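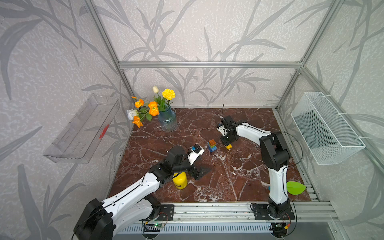 3. Materials and Table Layouts

3.1 Object set

The study used the Inder set, a mixed collection of small household and play items that we put together during the pilot work in February. Most of the set is toy building blocks in plain, strong colors. The rest is made up of bottles, lids, caps, flat plastic shapes and a few decorative items. We chose blocks as the core of the set for two reasons. They can be stacked, so the same pieces can make either a tall layout or a flat one, and most adults can name them without being told what they are.

Items were allowed into the set if they could be lifted with one hand and would not roll off a level table when set down. Round items were kept if they could also stand on one end. Glass was allowed for background items only, and participants were told to leave those where they were. Anything with a strong smell was left out, as were items with food on the label.

Each item was given a short name on the Clusis sheet, our record form for layouts. The name used color first and type second, such as "blue block" or "green disc." Where an item had more than one color, the sheet listed the color that covered the larger area, followed by the other. This rule caused some trouble with the yellow-and-blue pieces, which raters tended to name by whichever color faced them. We kept the rule anyway and trained the raters on those pieces separately. Fahad Magsi wrote the training notes and checked the first round of sheets.

3.2 Stacked and spread layouts

We prepared 60 layouts in two groups. In a stacked layout, blocks were joined or piled into a single tower near the middle of the table, with a small number of loose items left outside it. In a spread layout, no block rested on another, and the pieces lay apart from one another on the surface. The two groups were matched by the area of table left clear, which we measured from directly overhead with a printed grid.

Our interest was in how people judge the amount of work left on a table before they start clearing it. Earlier work in the Ramasamy series asked people to rate rooms as tidy or untidy, but a whole room brings in floors, shelves and doors, and it is hard to tell which of these drives the rating. A single table is a smaller problem. A tower takes up little space, and people may treat it as one thing to be moved. The same blocks lying apart may be treated as several jobs, even when the total number of pieces is no larger.

Participants were 48 adults who had not seen the object set before. Each person looked at a layout for up to 40 seconds, gave a rating of how much clearing it needed, and then cleared it into an open Zanlow bin placed on a side stand. The rating was always given first. After dropping records with a missing rating or an interrupted trial, 881 records remained. Sessions ended on March 14, 2021. 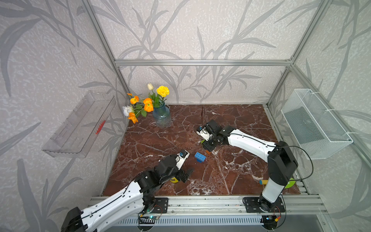
3.3 Surface and surroundings

The color and pattern of a table change how easily small things on it are noticed. We had first planned to use a plain white top, which would have made every item easy to find, but few tables in daily use look like that. Polished stone, wood grain and printed cloth all carry marks of their own. In Figure 2 the marble is a deep reddish brown with white veins, and the blue block stands apart from it clearly, as does the small lime-green object. The small orange object is closer to the stone in color. On the pilot sheets, orange pieces were the ones most often left out when raters worked on a warm-colored top, and we asked raters to make a second pass for orange and red before signing the sheet.

Shape also mattered on this kind of surface. Blocks with raised studs were named quickly, even by raters who saw only one side. Flat pieces took longer, and discs and leaf shapes were sometimes entered as lids. Short cylinders were entered as bottles, caps or blocks depending on the angle. We did not correct these entries in the first pass, as the naming errors were of interest in themselves. A corrected copy of each sheet was used for the analysis in Section 4.

Walls near the table were treated as part of the layout. A patterned wallpaper with large leaves gives the eye something to look at above the table line, and several pilot raters said the table looked busier with such a wall behind it. They gave the same comment when artificial flowers stood at the back of the table. We therefore recorded wall pattern and background items in separate columns on the Clusis sheet, so that their effect could be kept apart from that of the loose pieces.

3.4 Scoring

Two raters scored each layout without seeing the other's sheet. They marked every loose item, its nearest neighbor, and whether any part of it was hidden. An item was marked as hidden if less than half of its outline could be followed. A tower was entered once as a group and then again block by block, with the lowest block listed first. Disagreements were settled by a third rater, who saw both sheets but not the participants' ratings.

Position was recorded by dividing the table into front, middle and back bands. Items touching a line went to the band nearer the front edge. We tried a finer grid in the pilot, but the raters agreed less often with it and took longer to finish. The three-band version was kept for all layouts reported here.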